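Open Day at the Silholm Repair and Reuse Center

The center opens its doors to the public once a year, and this year that was on 7th June. I took the early bus out to Silholm, which drops you at the bottom of the industrial road and leaves you a walk of 15 minutes uphill. There is parking behind the building, but by the time I got there the overflow field was in use as well.

Entry is free. You sign in at a table just inside the roller door, get a paper badge, and are told which tour is leaving next. I was put in a group led by Kjell Haugen, who has worked on the intake side since the center moved up from Prilludstead. The old site was a former dairy with a floor that sloped toward the drains, and he said they spent years putting wedges under every table in the place.

Intake

The tour starts where the goods do. Everything that arrives by truck comes through one bay, gets weighed on a floor scale, and is given a paper ticket in one of four colors. White is for furniture, yellow for anything with a plug, green for bicycles and garden tools, and blue for textiles. The ticket stays with the item until it is sold or scrapped. Kjell said they tried a bar code system called Rai for a while and went back to paper when the printers kept jamming in cold weather.

Most of what comes in is furniture. Chairs are the biggest single problem. People give away sets with one missing, and nobody wants five. The center keeps odd chairs until it has enough of a similar height to sell as a mixed set, and the upstairs loft is full of them, hung by the back legs from rails.

Small electrical goods are safety tested before anything else happens to them. An item that fails goes to the repair benches if the fault looks simple, and to the parts cages if it doesn't.

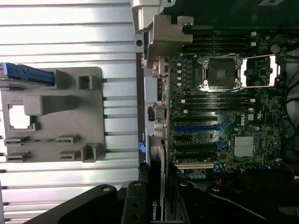

The textile room was the part I had come to see. It is a long room with skylights, and it smells strongly of laundry soap. Donated clothes are sorted by hand on a waist-high table that runs the whole length. Good pieces go to the shop, worn cotton is cut up for wiping rags, and wool is set aside in sacks for a felting mill in Etov. The mill takes it by weight and pays a low price for it, but it saves the cost of having it hauled away.

I asked how they decide what counts as good. The answer was that each sorter is trained for six weeks beside someone experienced, and that after that they mostly agree with each other. Zippers are checked every time. Buttons are not, because replacing them is quick and there is a whole cabinet of spares.

We were allowed to try sorting a bag ourselves. I put a gray cardigan in the shop bin and had it moved to the wool sack, on account of moth holes under the arm that I had not seen.

Repairs

The bicycle shop takes up the back corner. Two mechanics were working on a child's bike and a heavy old delivery bike with a front carrier. They don't paint frames. If the original paint is poor they clean it, wax it and sell it as is. A finished bike gets a 98-day guarantee, an odd number that was explained to me as fourteen weeks exactly, which matches the rota.

Furniture repair is next door, and it is the noisiest room in the building. There was a demonstration of regluing a chair joint. The man doing it scraped out all the old glue first with a bent blade and spent most of his talk on that step. New glue does not hold on top of old glue, he said, and most of the failed home repairs they see come down to this. He then clamped the joint with a loop of cord and a stick, tightened like a tourniquet. I have since done the same to a kitchen stool of my own and it has held so far.

Lamps, radios and computers are handled on the yellow-ticket side. Lamps sell best by a long way. Computers sell slowly unless they are cheap, and a good many are kept for parts.
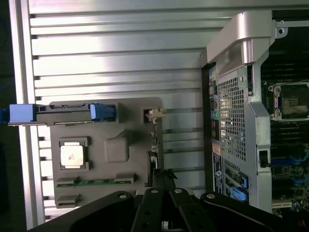 The shop and the café

The shop is in the front of the building and is open all year. Prices are written on the tickets in pencil and come down every two weeks until the item goes. I thought they were fair. A solid bookcase was cheaper than a flat-pack one would be new, though you would need a van to get it home. Books are sold by the shelf inch, measured with a wooden ruler at the till. I bought 6 inches of gardening books and a tin colander.

The café next to it serves soup, bread and one kind of cake. On the open day the line went out the door, and the soup ran out early. If you plan to go, eat first or bring something. The tables outside are in full sun until late afternoon.

I would also suggest the second tour of the day over the first. Ours was crowded, with over 15 people in rooms with narrow aisles, and those at the back missed a good deal of what was said in the furniture room. There is a ramp at the side entrance, but the loft can only be reached by stairs.

The next public event is the chair sale in September, when the whole loft is cleared. There are no tours that day, only the sale, and you are asked to carry your own purchases down.

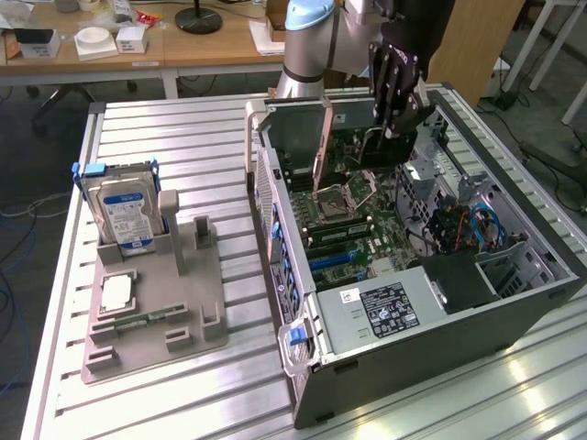 Waqas Farooqui writes that the chair sale is worth the trip but that the good sets are gone within the first hour. He went last year and came home with four kitchen chairs, all the same height and no two alike. His advice is to bring a tape measure and a blanket for the car, and to check the underside of every seat for old glue before paying. He adds that the uphill walk from the bus is no fun with a chair in each hand on the way back down, and that the driver will only let you bring two on board.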